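What the planner thinks it knows

I have been putting off this post because it's going to read like a complaint, and it partly is. We moved the two-arm assembly work over to Golley in February. Golley is a motion planner with a learned grasp scorer bolted on the front, and the pitch was that we could throw away most of our hand-tuned approach poses. I kept ours on a branch. I'm glad I did.

My first gripe is the scorer. It hands you a number for each candidate grasp and the number is always high. On the chair task I logged 1,000 candidates and sorted them by score, and the top of the list looked a lot like the middle of it. If every grasp on a smooth round leg is a good grasp, then the score isn't telling the planner anything, and you might as well pick the one with the shortest path. I tried that. I couldn't tell the difference.

Second gripe, and the bigger one: the two arms plan as if the chair were a fixed obstacle. It's a light plastic chair lying on its side on a plastic sheet. It moves when you lean on it. Golley takes one pose estimate at the start, plans both arms against it, and from then on believes in that pose with its whole heart.

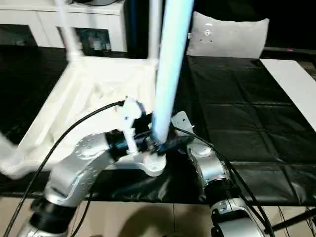
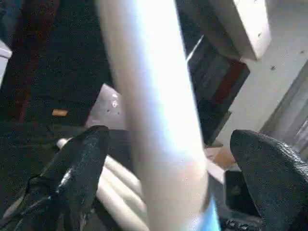

Priit Lepik, who looks after the perception side, says the fix is to re-estimate the pose from the wrist cameras once the fingers are close. Maybe. A leg seen from that near is a long bright tube with hardly any texture, and you can slide it along its own axis without the view changing much. The estimator reports a tidy covariance anyway. I asked what the covariance was based on and got a link to the Ofori docs, where the default is set in a config file. It's a constant!

We did try it. With the wrist update on, the planner replanned 6 times in one run and ended up with the elbows so close that the collision check refused to go any further. With it off, it went straight through to the end of the plan without a single warning, which I trust even less.

So for now I've done the boring thing. The old approach poses are back for the left arm, Golley plans the right arm only, and there's a force threshold that stops both if the push gets above some 5 newtons. The threshold lives in our own node – I don't want it anywhere near the scorer.

Trosa, the logging tool, has been fine apart from the timestamps. I'll write those up once I've worked out which of the 3 clocks it's using.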